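Dishes, Trays and Drips: the Flimby Kitchen in August

Washing up is my favorite part of our shared lunches! Soledad Beltrán brings the stew, Hậu Trịnh brings far too much rice, and then comes the glorious pile by the sink. A few favorites from this summer, with a line or two for each.

The red tray

I love this one: a pale blue plate, still with its brown smear, on that wonderful glossy red, droplets and all. The plain aqua plate beside it is the same shade as my grandmother's! 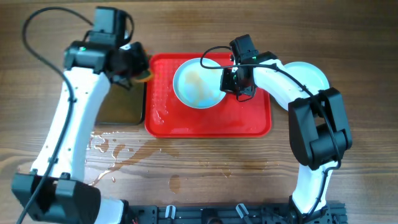
Coming next

Duyên Huỳnh is sorting her pictures of the cups (74 so far!), and they go up here next.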